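Lamptey Community Workshop is looking for people to take part in our Mending Year

Posted 29 July 2020

We are looking for 30 people who have something at home that stopped working long ago and who would like to learn how to put it right themselves. You might have a kitchen timer that no longer rings, a lamp that flickers, a music box from your gran or a clock you keep meaning to take somewhere. You don't need to be handy. If you have never held a screwdriver in your life we would be especially glad to hear from you, as quite a few of us started that way and the kettle is always on for beginners!

The Mending Year is the second course we have run from the old Miltis building on the canal side, and it follows on from a winter of evening sessions that we enjoyed very much (and that went on far later than they should have, mostly through talking). It lasts from September until the following summer, with one evening a fortnight and a longer Saturday session when people can manage it. You will work in a small group with a bench to share, and you will keep the same group all the way through so that you get to know one another.

We begin with the simple things - taking a case off without breaking the clips, keeping your screws in order, writing down what came from where. After that come springs, switches and plugs, then a bit of soldering, then whatever people bring in. Springs get an evening all to themselves, with tea halfway through.

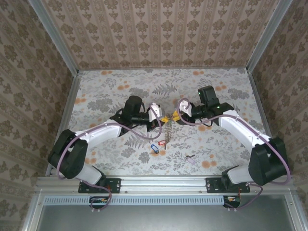
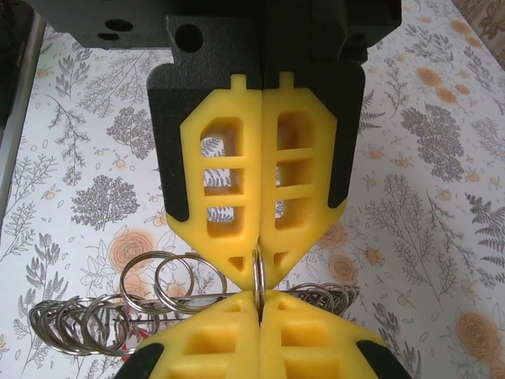
Kausar Naqvi wrote to us after the winter sessions to say that the spring evening had been her favourite, that she had gone home and fixed a toaster her sister had already put out by the bins, and that she would have liked a good deal more time on clocks. We have listened, and clocks now get three evenings in place of one. She also asked for better chairs, and we are working on that.

What we ask of you

Please come to as many sessions as you can. Life gets in the way and we understand that, but the groups are small and an empty seat is felt. We also ask everyone to keep a notebook, which can be as scruffy as you like, and to let us borrow it at the end so that we can put together a little handbook for the next lot. Names will be left out if you prefer.

What you get

The course is free. Tools are provided, as are basic parts, thanks to a grant of £2,000 from the Wanov Fund. Bus fares can be paid back if you keep your tickets. At the end you take home your notebook, a small set of screwdrivers and, with luck, something that works.

How to put your name down

Send us a letter or an email with your name, a way to reach you and a few lines on the thing you would like to mend. A photo of it is nice but not needed. Tell us too if steps are difficult for you, or if you would find it easier to sit near the window for the light. You can also drop a note through the door at 63 Golex Street. We will reply to everyone, though it may take us a little while.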